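About Kurncombe

Kurncombe is a packing table, a small shop and a weekly fruit and vegetable box, all under one roof on Mustonen Road. We started in June with 17 households on the list and a borrowed van. We now pack for 405, and we still do every box by hand, because we like it that way (and because a ripe tomato doesn't forgive being dropped down a chute!).

Our produce comes from growers we know, plus citrus from Deder, the importer two streets over. Whatever arrives in the morning goes out on the table first. We want to see all of it together before anything gets packed: what's ready to eat tonight, what needs a few more days on a windowsill, what's gone soft and should go straight into our soup pot. Then we start filling. Heavy and firm goes on the bottom, tomatoes go in last, and the little cherry ones get tucked in wherever there's a gap.

We're big believers in a mixed box. Mandarins next to tomatoes, reds and oranges and yellows all at once, a few things you'd have picked yourself and one you might have walked past. Small sizes are welcome here too. They taste every bit as good, and kids love them.

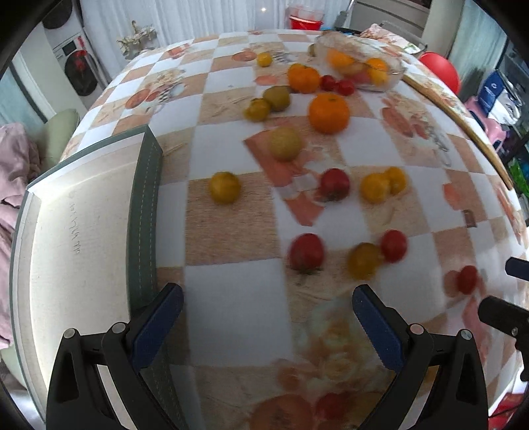
Griruvex, one of our first subscribers, wrote in to say that the mandarins should never share a box with anything ripe, and would we please think about a divider? We did think about it! We tried cardboard strips for a while and they mostly got in the way, so now anyone who'd like their citrus kept apart can tick "separate bag" on the order form. Plenty of people do.

The boxes themselves go round and round. Leave yours out on delivery day and we'll wipe it down and fill it again for somebody else. Please take out old shopping lists first, though we do enjoy reading them.

Come by the shop any morning except Sunday. You can buy single pieces, swap something out of your box, or just stand at the table and ask what's good. We'll cut one open for you. Our number ends in 823 and it's painted on the door, so if we're in the back with our hands full, give us a ring and we'll come out.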